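Kevport rover build, lane line following on pavement

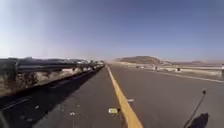

trusem_2: What loop rate are you running on the steering controller?

hinata_ogura: 14 Hz, limited by the vision step. The servo side could go faster.

akeck: 14 is low for a straight PID. Drop the derivative term or filter it.

hinata_ogura: Filtered already, two-pole. Log has 2,834 steering updates and the output is clean. My problem is the threshold. Guardrail shadow on the left, full sun right of the yellow line, and a fixed value only suits one side.

akeck: Convert to HSV and gate on hue.

trusem_2: Disagree. Hue gets noisy in shade on a cheap sensor. Use b in Lab, adaptive window.

akeck: Costs you frame rate she doesn't have.

hinata_ogura: Cropping to the lower half first. Will bench both in March once the new Hayashi board is mounted.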